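4.2 Two-arm handling of small parts

The second group of trials was done at the Tustton site on a wooden table. Two arms must bring small parts together while other objects stay on the table, as in a home or a small shop.

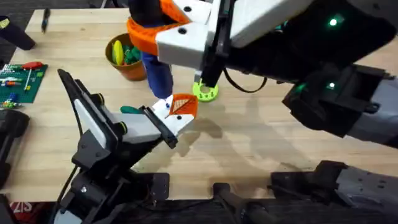
We ran 426 trials with the Novis controller. A trial was stopped by the operator after 65 seconds. Most of the lost time came from the last few millimeters, where both arms moved slowly and corrected each other.
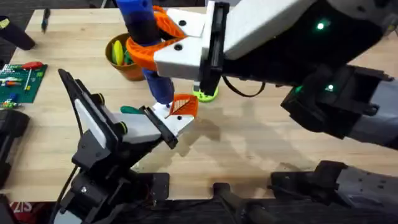
For this reason we report the approach and the contact separately. A person needs some 10 seconds for the same work, so we cannot yet call the system useful for daily chores.

Figure 12. Workspace with two arms and a flower pot between other objects.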